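Tracing a slow grip-loss fault on a two-finger gripper

This page covers one fault: the gripper picks up an object, lifts it, and lets it slide out during the move to the second basket. The controller logs no error. On the Rarkham cell the success rate went from 100 percent at commissioning to 82 percent by October, with no change to the program.

Work through the steps in order. Stop the arm and lock out motion power before touching the fingers.

1. Read the log first

Open the grip log for the last 1,000 cycles and sort by final finger gap. A healthy grip closes to the same gap each time for the same object. If the gap shrinks during the lift, the object is slipping between the pads. If the gap is constant and the object still drops, go to step 4.

2. Check the force setting

Compare the commanded closing force with the value on the commissioning sheet. Haque controllers go back to the default force after a firmware update and do not report it. Restore the value and run 5 test picks. If all of them hold, stop here.

3. Inspect and clean the pads

Lint packs down between the raised bumps on a textured pad and leaves a smooth layer on top. Brush along the rows with a dry nylon brush, then across them. Do not use solvent on printed fingers. Replace the pad if the bumps are rounded over at the tip – that is where they wear first.

4. Check the finger mounts

Hold each finger near the tip and push it sideways by hand. Any play you can feel is too much. Tighten the mounting screws to the value on the Ovwood drawing, then close the fingers slowly with nothing between them and check that the pads meet along their full length.

5. Clean the work surface

Felt holds dust, and the fingers come close to it on every low pick. Open the fingers, move the arm to the inspection pose and look over the cloth between the pick area and the baskets. White specks and smudges on black cloth mean it is due for a lint roller.

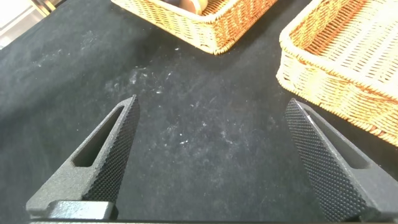 Can the fault be fixed by raising the closing force?

Only for a short time. Extra force hides a dirty or worn pad, bends the fingers outward, and loads the mounts that step 4 asks you to check. Leave the force at the commissioning value until the pads are clean.

6. Return to service

Restore motion power, run at reduced speed, and repeat the 5 test picks with the smoothest object in the set. Write the final gap for each pick on the cell sheet. The Brarkville cell uses the same sheet with a different gap column, so check the header before copying numbers across.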